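Stollirent Support
Ticket: Film page shows the wrong cast and the wrong movie under "Because you watched"
Opened by Eduardo Arruda, January
Status: Open (reopened)

Monday, 9:40 am, Eduardo Arruda
I rented the Nisaleck movie, the first one, and watched it to the end. The page for it lists the cast of the sequel. The sequel has a different lead. Her name is at the top of a movie she isn't in, and the guy who plays the detective in all of it is missing. I reported this through the form on the page and got a thank you message. The page hasn't changed.

Also, the "Because you watched" row now offers me the movie I just finished. Full price.

10:15 am, Rui Pinheiro (Support)
Hi Eduardo, thanks for the report. Please sign out on all devices, clear the app cache and sign back in. Cast lists are refreshed overnight, so older details can stay on your device for a while.

10:52 am, Eduardo Arruda
Done on the TV, the tablet and a laptop that had never opened Stollirent before. Same cast list on all three. I don't see how a laptop can have an old copy of something it never loaded.

11:30 am, Rui Pinheiro (Support)
Fair point. I get the same result from here. The catalog has 2 entries for Nisaleck with nearly the same title, and it looks like the sequel's credits were attached to the first movie when the sequel was announced. I've asked the catalog team to separate them.

Can you tell me if the trailer on the page is the right one?

11:48 am, Eduardo Arruda
No. It's the teaser for the sequel. The poster is right, the running time is right, and the plot summary is half and half: first paragraph from the first movie, then a sentence about the sister coming back, and she only comes back in the second one. So anyone reading the page before renting gets a spoiler for a movie that isn't out.

Who checks these before they go up?

1:20 pm, Rui Pinheiro (Support)
Credits come in from the distributor's feed. We correct them when a customer flags an error or when the feed is updated.

1:26 pm, Eduardo Arruda
So the customers check them.

3:05 pm, Rui Pinheiro (Support)
Update from catalog: the two entries have been separated and the cast list is corrected. Trailer and summary replaced. Changes should show within 12 hours. I'm marking this as resolved.

Next day, 8:10 am, Eduardo Arruda
Reopening. Cast list is right now, I'll give you that. Trailer is right. The summary still has the sister in it. And the director credit has changed to Ní Chonaill, who directed Nestell. Different movie, different studio, nothing to do with this one. It was correct yesterday.

I checked the other titles in the same collection. 22 of them, and 6 have a director I'm pretty sure is wrong. I can send the list, but I'd like to know somebody will read it first.

8:55 am, Rui Pinheiro (Support)
Please send it, I'll read it myself. It sounds like the split moved the credits down a row for part of the collection. I can't confirm that until catalog looks at the feed.

You can attach files using the button under the reply box.
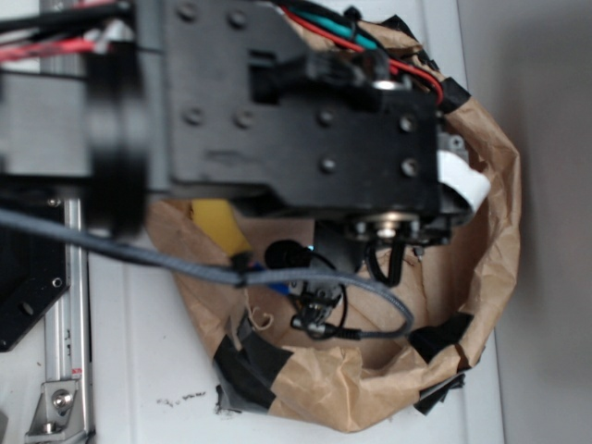
Robot arm above a brown paper bag with black tape around the rim.

9:31 am, Eduardo Arruda
List sent as a text file. Titles on the left, what your page says in the middle, what the end credits say on the right. I only included ones where I could pause the credits and read the name.

"Down a row" doesn't explain Nestell. It isn't in that collection. It isn't even on Stollirent, I searched.

10:20 am, Rui Pinheiro (Support)
List received and passed to catalog with your note about Nestell. You're right that it isn't in our library. I don't have an explanation for that one yet. I've taken the director line off the page until it's fixed and credited the rental back to your account.

10:34 am, Eduardo Arruda
Credit came through. A blank line beats a wrong name, I suppose. Leave the ticket open please. Last time it was closed before anyone had looked at the page.

10:41 am, Rui Pinheiro (Support)
Left open.

Related tickets
Subtitles run ahead of the picture after the intermission
Extended cut listed, theatrical cut plays
Watchlist shows titles that have left the library
Sequel preorder charged twice

Contact Support | Copyright Stollirent | Back to top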